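Competition Structure Officer - Kaewsai Regional Cricket Association

Fixed term, 26 months. Full time. Based at the Plirnatton office, with travel to member clubs.

The Kaewsai Regional Cricket Association is seeking a Competition Structure Officer to carry out the redesign of its senior league. The member clubs voted in August to replace the present four-division league with a two-tier competition, a separate cup, and a promotion match at the end of each season. The post exists to turn that vote into playing regulations, a fixture list and a registration system that clubs can use.

The officer reports to the Head of Cricket Operations, Waraporn Meesuk, and attends meetings of the board without a vote.
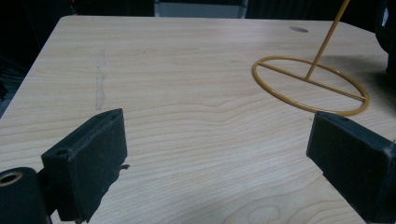
Fixture planning takes up the larger part of the first year. The current list is drawn up by hand and issued club by club, and late changes are sent out by email. Under the new structure all fixtures will be held in one file, with ground bookings and umpire appointments attached to each match. Planning days are held in person with the divisional secretaries, and a plain wooden table like this one, with a pale grain and nothing printed on it, is what the draft cards get laid out on before anything is entered. The officer chairs these days and keeps the record of what was agreed.

Main duties

Draft the playing regulations for both tiers and the cup, including points, over limits, rain rules and the treatment of abandoned matches.

Prepare the fixture list each season and manage changes to it.

Run player registration and transfers. The association has 625 registered senior players, and clubs currently submit their details on three different forms.

Set and apply ground standards for the upper tier. Clubs that do not meet them at first inspection will have one season to comply.

Act as first contact on eligibility disputes. Appeals go to the disciplinary panel, and the officer does not sit on it.

Report on costs. Each club pays an annual entry fee of $400, which will not change during the term of this post.

Clubs were asked for written comments on the draft of this advertisement, and two of the replies are printed with it so that applicants know what to expect.
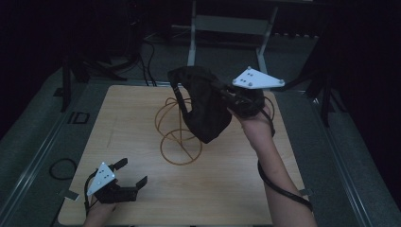 Vavusar Cricket Club wrote that the promotion match worries its members more than the two tiers do. A side can finish first over a full season and then lose its place on one wet afternoon, and the club wants the officer to come with a worked rule for that case - reserve day, shared promotion, or league position deciding it. It also asked that the rule be published before the first ball of the season and left alone until the last.

The association has accepted the second point. The first is open, and applicants will be asked about it at interview.

Requirements

Experience of running a league or tournament in cricket or another team sport, at any level above a single club.

Ability to write rules in plain language. Applicants should attach one page of regulations or procedure they have drafted themselves.

Good working knowledge of spreadsheets. Knowledge of fixture software is useful but not required.

A driver's license. Several grounds, Fatlow among them, have no bus service on match days.

An umpiring or scoring qualification is an advantage. Current club officers may apply but must give up that office on appointment. 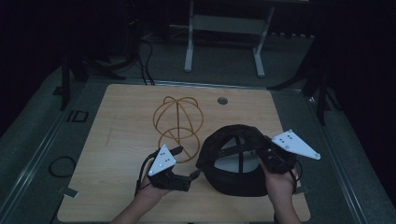
Fatlow Cricket Club replied that the ground standards should be settled first and the divisions second. Its point was that a club cannot plan for the upper tier while the required boundary length and covers are unknown, and that the officer's first six weeks would be better spent on site visits than on drafting. The club offered its own ground for the first inspection.

The work plan has been changed in part. Site visits now begin in week three and run alongside drafting.

Hours and conditions

Standard office hours outside the season. From the opening round to the cup final the officer is on call on match days until 7 p.m., with time off given in return. Travel is paid at the association's usual rate. There is a probation period of six months.

How to apply

Send a resume, the one-page drafting sample and the names of two referees to Waraporn Meesuk at the Plirnatton office. Mark the envelope or subject line "Structure Officer." Interviews will be held at Plirnatton and will include a short exercise in which candidates repair a fixture list after the loss of one ground. Calculators and laptops may be used.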